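Work, Automation and the People on Shift
Course handout, Session 4: Teaching the tray line
Prepared by L. Yurchenko for the Thu 16 July class

Please read this before class if you can manage it, and have a pen handy, as there are gaps in the argument that I'd like you to fill with what you know from your own jobs. Last session we spent a long time on warehouses, and several of you came up afterwards to say that your workplaces look nothing like a warehouse. Fair enough! Most workplaces don't. So for this session I've picked something much closer to home, a hospital-style kitchen that sends out meals on trays, and one very ordinary piece of work within it, the business of plates and trays.

The kitchen is at Siresport, and it makes meals for several care homes. The company that runs it is called Wekeo. In February it signed on with a smaller firm, Grosteck, to see whether part of the tray line could be handed over to robot arms. The arms themselves are a long way down the track. What has arrived first is the teaching, and the teaching is done by kitchen hands.

1. What the work is

If you've never worked a tray line, it goes like this. Trays come down, each one gets a plate, a bowl, cutlery, a cup and a card with the person's name and diet on it, and somebody at the end checks the lot. Then everything comes back a few hours later in a much sorrier state, and has to be stripped, scraped and stacked. People tend to call this simple work. I'd ask you to hold off on the word until you've read section 3.

Plates are harder than they look. An oval plate is longer one way than the other, so it matters which way you come at it. The glaze is slippery. The rim rises a little, which helps your fingers, but the tray has a lip too, and if the plate has slid up against it there's nowhere for your fingers to go. An experienced hand nudges the plate over without thinking and carries on talking about the footy. A machine has to be shown the nudge.

2. How the showing is done

There are several ways of teaching a robot arm, and we'll go through the others next session. In the method used here, the worker holds a gripper in the hand, a tool with two flat fingers that open and close, and does the task with it. A camera on the tool records what the fingers meet along the way. Do it over and over, with the plate in a slightly different spot each time, and you end up with a great pile of recordings that a computer can learn from. The target Grosteck set for the first stage was 2000 recordings, which sounds enormous until you think how many plates a kitchen gets through.

The tool can be used one to a hand. Two grippers let a person steady the tray with one and deal with the plate with the other, much as we do at the sink at home. It takes a good while to get the feel of it, and your wrists know all about it by smoko.

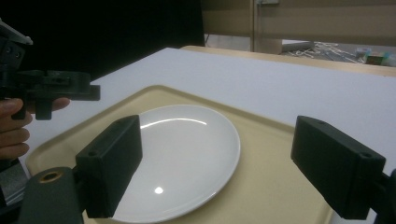 Wekeo's kitchen hands were asked for written comments after their first fortnight, and one of them put it this way: I was proud of it the first day, I'll be truthful, because no one had ever asked me how I do a tray before, and then I went home and thought, well, what am I teaching it for, and will they still want me when it knows? I'd like that answered by somebody before I do any more of it.

I'd like you to keep that comment beside you for the rest of the handout. It has two feelings in it and they don't cancel each other out. A lot of writing on automation picks one of them and runs with it, so you get the cheerful version, in which everybody is thrilled to be included, or the gloomy one, in which everybody is digging their own hole. Most people I've talked to over the years were carrying both at once, and changed their minds according to how the week was going.

3. What the people know

Much of what a kitchen hand knows has never been written down. It's in the fingers. We call this tacit knowledge in the readings (see the glossary sheet from Session 2), but "knack" will do nicely in class. When the knack is recorded, a few things happen to it that I'd like us to talk through.

To begin with, it becomes visible. Supervisors at Siresport told the project that they had never really watched anybody set down a plate before. They'd watched for speed, and for spills. Now they were sitting through recordings at close range and noticing that one worker always came in from the long ends of the oval and another from the sides, and that both ways worked. That can be a lovely thing for a worker, being seen to be good at something. It can also be a worry, if the next step is a memo saying everybody must do it one way.

It also becomes movable. A knack that lives in somebody's hands goes home with them at the end of the shift. A recording stays with the company, or with the company's supplier, depending on what the contract says. At Siresport the contract didn't say anything very clear, and it was a shop-floor question at a lunchtime meeting that got it looked at again. I'm fond of that detail – the lawyers had been through it twice.

And then there's the matter of pay. Teaching is normally a better paid job than doing. If you were to train a new starter for a fortnight you might expect a loading for it, or at the very least a lighter load. Wekeo began by rostering the recording sessions as ordinary kitchen hours at the ordinary rate. Think about whether that seems right to you, and on what grounds, before you look at how it was settled in section 5.

4. A small word about boredom

I've given this its own section because students nearly always skip it. Recording is dull. Kitchen work is tiring, but it has company in it, and a rhythm, and a reason: breakfast has to go out. Moving the same plate on the same tray for an hour has none of those. One worker, aged 61 and with most of her working life spent in kitchens, told the project that she'd rather do a double on Christmas Day.

The sessions were cut to two hours after that, with people swapping in and out, and the mood improved a good deal. Some people even got to like it, chiefly for the quiet. I mention it because the dull parts of automation are so often handed to the very people whose work is supposed to be made less dull by it, and you'll find the same thing in the call centre reading and in the library one.
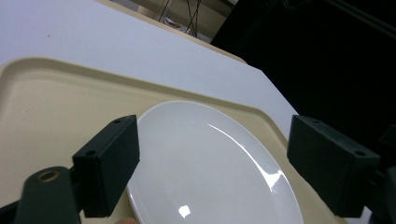

Figure 2. Plate and tray between the fingers of a hand-held gripper, tray line project, Siresport.

5. How things were settled, so far

The arrangement at the time of writing is as follows. It may well change before you sit the final paper, so please don't learn it off by heart.

Recording is voluntary, and nobody's regular shifts are reduced if they say no.
Hours spent recording are paid at the trainer's rate.
Sessions last two hours, with a proper break in the middle.
Recordings are kept for the tray line work only. Any other use has to go back to the staff meeting.
No kitchen hand will lose their position during the trial.

You'll have spotted the soft spot in that last one straight away, I'm sure. "During the trial" is doing a lot of work. The kitchen hands spotted it too, and they've asked for a date to be put in writing for when the matter will be talked over again. Management's view is that they can't promise what they can't see. Both positions are reasonable ones, to my mind, and I'd be wary of an essay that made either side out to be foolish or wicked.

6. What might change on the floor

Suppose the arms do come in. The plan on paper is for them to take over the stripping and stacking of returned trays, the least loved part of the day, while the plating up and the checking stay with people. Somebody will have to stand near the arms and sort out whatever they can't manage. That job doesn't have a name yet. It could turn into a good one, with some training and better money attached, or it could turn into standing beside a machine waiting for it to get stuck. Which of these it becomes is decided by the roster, the pay scale and who gets asked, and very little by the machine.

There's also the noise to consider, and the floor space, and whether people can still chat across the line. Small things on a plan, but large ones over a year of mornings.

7. For discussion

Come ready to speak for a minute or two on any of these. Rough thoughts are very welcome.

Think of a task in your own work that you do without thinking. Who would you want to be in the room if it were being recorded, and what would you want settled first?

Should a worker who has taught a machine have any claim on what the machine earns later? Does it make a difference if forty people taught it, or only one?

Go back to the comment in section 2. Write the reply you think the company should have sent. Keep it to half a page, in words you would be willing to say to the person's face.

8. Reading and housekeeping

The two short chapters are in the course reader, and the library has put the longer book on reserve. For those of you doing the workplace study in place of the essay, I need your one-page outline by the end of next week, with a line on how you'll get permission from your employer. If your boss is nervous about it come and see me, as a letter from the department usually does the trick.

We're in the upstairs room again, the one with the sticky door, so give it a good shove.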